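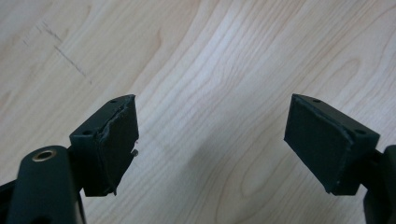
Finger pads on unit 7, left pad lifting at the upper edge

Search tickets Enter keyword or ticket number

Ticket 2388 - Replacement pads and spare fingers, handheld gripper units
Status: Waiting for approval
Category: Equipment / budget
Site: Ilitum workshop
Opened: 5 March 2025

Problem
The pad on the left finger is worn out. The edge is torn and a small flap of it stands away from the side. The right pad is in better condition, with only slight fraying, but I would like to change both together. With one new pad and one old pad the grip was uneven when we tried it on unit 4 in February.

The blocks under the pads are usable as far as I can judge. I did not take out the screws yet.

What I tried
- Pressed the loose edge back with contact glue. It held for one afternoon, then lifted again.
- Cut pads from a rubber sheet we had in stock. Too thick, the fingers did not close completely.
- Asked Trasadeo if pads are sold alone. They answered yes, but the minimum order is 16 pairs.

Options for purchase
Option A: 16 pairs of pads from Trasadeo. We have 13 units, so every unit gets one new pair and three pairs stay on the shelf. Delivery is in four weeks.
Option B: complete fingers with pads already bonded, from Ingvarsson. They can be ordered one set at a time and arrive faster, but the price per set is much higher. The hole pattern must be confirmed before we order, their drawing shows two holes on the top face and gives no spacing.
Option C: do nothing until the Asari project starts and put the pads in that budget. I do not recommend this. Unit 7 is needed before that.

My proposal is option A for all units, plus one set from option B for unit 7 so it can go back to work during the waiting time.

Budget note
Pads were never a separate line in our plan. They were paid from general consumables, and for this reason we have no record of how often they are changed. Please open a line for wear parts in the next plan - pads, screws and threaded inserts together.

Update, same day
Ingvarsson sent the hole spacing. I will measure a finger and write the result in this ticket. Purchase request for option A is filled in and needs a cost center.

Open points
Cost center for option A
Hole spacing check
Storage life of the pads, question sent to Trasadeo, no answer yet

We use cookies to keep you signed in. Accept Settings
Contact the equipment desk | © 2025 Ilitum | Back to top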